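Chapter 7
Trays, Bags and Bare Desks: Putting a Work Surface in Order

Before you begin

By the time you reach this chapter you will have cleared a cupboard, sorted a drawer or two and, if you have been doing the exercises as you go along, filled at least one box with things you had quite forgotten you owned. All of that was storage, and storage is forgiving. You can shut a door on it and go and have your tea. A work surface is another matter, because it is in front of you all day long, and because it changes every time you sit down at it. A desk that was perfectly tidy at nine in the morning can be buried by half past eleven, and the person who buried it will often have no idea how it happened (I speak from long experience, and from a desk that I am rather ashamed of as I write this).

So we are going to spend a whole chapter on a small area. In the first edition of this book the subject had four pages tucked in after the section on shelving, and when we tried out the material at the evening classes in Ernville it was those four pages that people asked about, week after week, long after we had moved on to wardrobes. They wanted to know where the tray should go. They wanted to know what to do with the bag the new parts had come in. They wanted, above all, to know how much of the desk they were supposed to leave empty, and whether it was really all right to leave it empty at all. These are good questions and I hope we do them justice.

What this chapter covers

Section 7.1 looks at the surface itself, and at the idea of a working patch. Section 7.2 is about open trays: how deep, how many, and which side. Section 7.3 deals with packaging, and with clear plastic bags in particular, which cause more muddle on a desk than almost anything else. Section 7.4 puts all this together in a routine you can do at the end of the day, and Section 7.5 follows one bench through a month at the Ollasik repair workshop, where small jobs come in faster than anybody would like. There are exercises at the end, as always, and please do them at your own desk if you possibly can.

Words you will meet

Working patch: the part of the surface kept clear so that something can be done on it.

Open tray: any shallow or middling container without a lid, meant to be reached into often. A box with its lid off is still a box, for our purposes, since sooner or later somebody will put the lid back on.

Parking: setting a thing down for a moment with every intention of moving it. We shall have a good deal to say about parking.

Soft packaging: bags, film, wrap and anything else that doesn't hold its own shape.

The working patch

Let us start with the hardest thing to believe, which is that an empty bit of desk is being used. Most of us were brought up to think of bare space as space going begging. We see a stretch of wood with nothing on it and our hands start looking for something to put there: a mug, a ruler, yesterday's post. Please try to resist. The bare stretch is where the next job will happen, and if it is full of mugs the next job will happen on top of them, or on your lap, or on the floor.

In our classes we suggest a patch 484 millimetres across for anyone who mends or assembles small things. You may wonder where such a fussy figure came from, and the answer is simply that it was the width of the mats we happened to have in Ernville, which everybody liked. Use your own mat, or a large sheet of paper, or mark the edges with a bit of tape until you have got into the habit. The size matters far less than the edges. Once you can see where the patch stops, you will notice the moment something creeps over the line, and noticing is most of the work.

Trays, and where they belong

An open tray should sit just outside the patch, near enough to reach with a bent elbow. If you have to stretch, you will stop using it by the second afternoon. The Favesitz pattern, which many of you will have seen in school craft rooms, is 175 millimetres deep from front to back and takes a pair of pliers comfortably, and it makes a sensible starting point. Walls are worth having on a tray. Low ones let screws skip out, and very tall ones hide what is at the bottom, so that you end up tipping the whole lot out to find one washer.

I would also ask you to choose a pale tray if there is a choice to be made. Small dark parts show up beautifully against white, and so, I am afraid, does the dust, which at least encourages one to wipe it.

Do keep it to one tray for each job. There is a great temptation, when a tray has proved useful, to go out and buy six of them, and then the trays themselves want tidying. The Milošević catalogue lists 151 kinds, and I have spent very happy evenings with it, but a desk needs only what the job in hand needs.

The trouble with bags

Now we come to soft packaging. A clear plastic bag seems such a harmless thing. It weighs nothing, you can see through it, and it might come in handy. And so it is pushed to the back of the desk, where it unfolds itself a little, slides over whatever is beside it, and hides a spare spring in its creases until the day you throw it out. One of our workshops kept a jar for parts rescued from bags on their way to the bin, and the jar was never empty for long.

The rule we shall use is a plain one. When a bag has been emptied, run your hand along the inside seams, smooth it flat, and decide there and then: fold it into the drawer, or put it in the recycling if your council takes it. Don't park it behind the tray. Behind the tray is the favourite parking place of every student I have taught, and we shall come back to it in Section 7.3 with a few remedies.
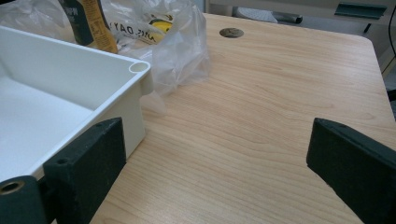
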